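Notebook, 28/12/2018
Gorkent index of mathematicians: duplicate entries, second pass
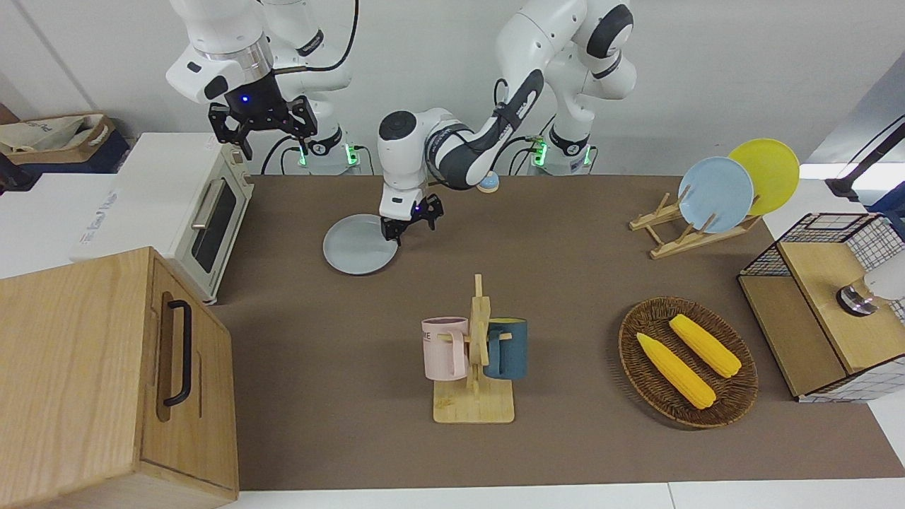 Started from the Javico export as left in July. It holds 3,000 records of analysts and geometers active between the wars, merged from the Söderlund and Cirnwood card files. The match key is surname, first initial and year of birth.

The key fails in two ways. Where the year of birth is missing, the script treats the blank as a value and joins unrelated people. Where a thesis was printed under a fuller form of the name, one person is split into several records. Found six of the first kind in the letter M and undid them by hand. The second kind is harder to find without the thesis titles.

Tried adding the adviser's name to the key. Worse — Cirnwood gives the adviser, Söderlund gives the head of the institute, and the two often differ. Dropped it.

Benedita Mota suggests matching on the review journal's author number where we have one, then falling back on the old key. Ran this on a sample of around 6 per cent. Two false joins left, both brothers with the same initial and no dates on the Söderlund cards.

School teaching posts are still entered as free text. Left alone for now, but "liceo" and "secondary school" should not sit in the same column as university chairs.

To do: rerun on the full set, send the list of blank years to Benedita, check the letter S by hand.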